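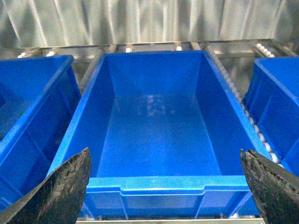

Sơn Phùng says the label printer on the pick line is doing it again, every second label blank, and can someone please look before the Saturday shift because they're handwriting the bin numbers.

Took the ticket 7.40. Printer is the old Skendik by the packing desk. Power cycled, no change. Swapped the roll for a new one, 300 labels, first 12 came out fine then blank, print, blank, print.

Checked label size in Orkutell. Somebody has set the gap to 20 mm, should be 2. Changed it back, saved, ran a test. Fine for a bit. Then blanks again.

Looked at settings again and it had gone back to 20. So the setting isnt sticking. Orkutell pushes its own template every time a job comes through from the Hinds order screen.

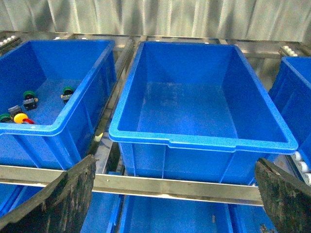
The template lives on the Dinov server and I can't edit it from my login. Asked Hiếu Cù for rights, he's on until 4. Meanwhile turned off "use server template" on the packing desk PC only. Printed 40 in a row, no blanks.

Note the other PC still has it on, so dont print from there yet!

Update 2.15: Hiếu fixed the gap in the template itself. Turned the server option back on, two test jobs ok. Sensor window wiped as well, was a bit gummy.

Leaving open till Monday. Sơn to shout if it comes back. Still need to bin the handwritten lables and reprint those.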